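Ticket 2144
Site: Unomville, bench 2
Subject: New finger set on trial, compared with the old pads
Status: Open, waiting on supplier
Priority: Normal

Opening note

We've been asked to say whether the long pointed fingers from Tindutau are worth buying for the other arms. The sales sheet says they handle "soft and rigid household goods without retuning". I have my doubts about the "without retuning" part, so I'm logging everything here as I go. Same table, same arm, same controller settings as the old pads had in July. Wrist view first, head view second.
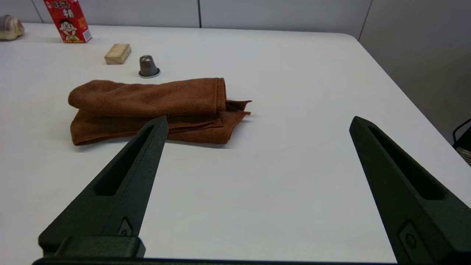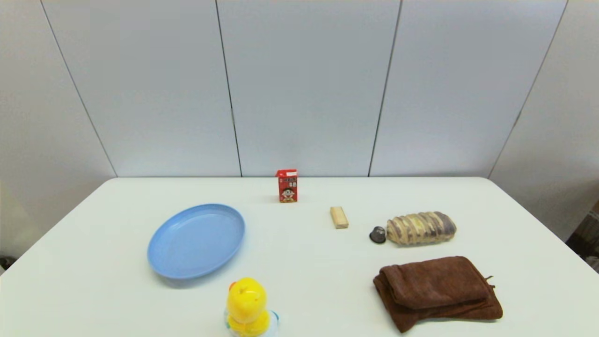 Blackwood support replied in the afternoon: before anyone blames the fingers, please confirm which opening width is saved in the controller. The old pads were shorter and the saved value does not carry over when you swap. If the fingers were fitted and the arm simply restarted, the controller still thinks it is holding pads, and every closing position after that will be wrong by the difference. Please also say whether the towel is being picked by the fold or by the edge, as the two behave very differently with a narrow tip.

Reply from Unomville

Width was re-taught after the swap, then again this morning to be safe. Both times the controller accepted it and both times the number came out the same, so I don't think that's it. I've attached the settings file.

Towel is picked by the fold. We tried the edge and the tips went over the top of it. That isn't a width problem as far as I can see, it's an approach height problem, and the approach height is the one thing the supplier told us to leave alone.

Results so far

Wooden block: fine. Also fine with the old pads, so it proves nothing much. I'd be worried about any gripper that couldn't do the block.

Red carton: picks well if the arm comes in square to the faces. If it comes in at an angle the tips touch a corner first and the carton turns. The old pads did this as well but less often.

Towel: the reason we are doing this at all. The tips get into the fold nicely, better than the pads ever did, I'll give them that. Then on lifting, the top layer comes up and the rest follows or doesn't, depending on the go. I would not call that handling soft goods.

Plate: not tried with the new set yet. The rim ought to suit a narrow tip but I'd rather see it than assume it.

Wrapped bread: two tries, both picked, both left a dent. Force was at the default. I lowered it and the wrapping slid between the fingers, so there's a usable band somewhere in the middle and I haven't found it. Again, "without retuning".

Second question for Blackwood

Does the force reading come from the motor current or from something in the fingers themselves? The manual says one thing on the page about setup and another in the fault table. If it's motor current then a longer finger will change what the number means, and comparing the two sets at the same setting isn't a fair test. I'd like an answer to this before I run the full 100 picks, as I don't want to do them twice.

Blackwood support again: it is motor current. The page in the manual is right and the fault table is out of date. You are correct that the same setting will give less force at the tip of a longer finger. We suggest raising it a little at a time until the carton holds without turning, and using that as your starting point for everything else. Regarding approach height, that advice was written for the short version of these fingers. You can change it.

Reply from Unomville

Thanks, that's useful. It would have been more useful on the sales sheet. I'm slightly puzzled that less force at the tip still dents a loaf, so either the tip is too narrow for soft things or the default is set too high to begin with. Possibly both.

Skandbridge are running the same fingers on a different controller and say theirs pick towels all day. I've asked which towels, how folded, and what they count as a pick. No answer yet.

To do before closing
Lower approach height, repeat towel by the edge
Find force band for the bread
Plate, by the rim
Full 100 with each set, force matched at the tip
Get the short version on loan if Tindutau will send one

No order to be placed until the full run is in this ticket. Leaving open.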